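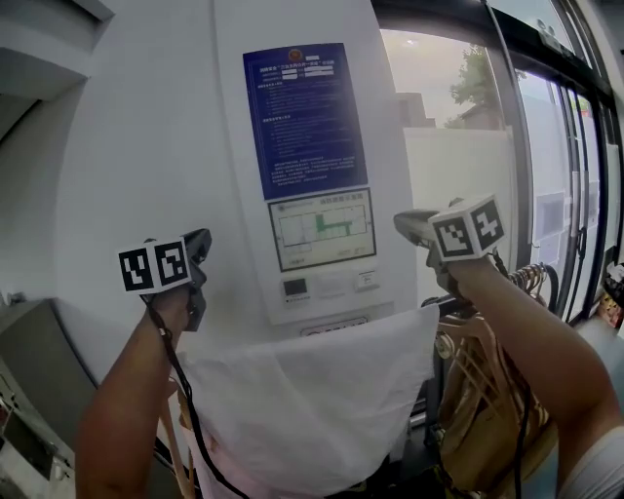

4. Starting a radiation run

The Prastau seed chamber is sold as "deep space on a bench". Treat that with suspicion. It copies the dose and the dry air, and it does nothing at all about weightlessness.

4.1 Load up to 39 seed packets into the Valtum tray, labels up.

4.2 Close the lid and turn the latch until it clicks twice.

4.3 Set the run to 18 hours. The preset marked "Mars year" is a name, so don't quote it in your results.

4.4 Keep 2 packets outside as controls.

Note: The display may claim 74% survival before anything has sprouted – that figure is a guess. Wait for the germination count in section 6.

Caution: Do not open the lid while the amber light is on.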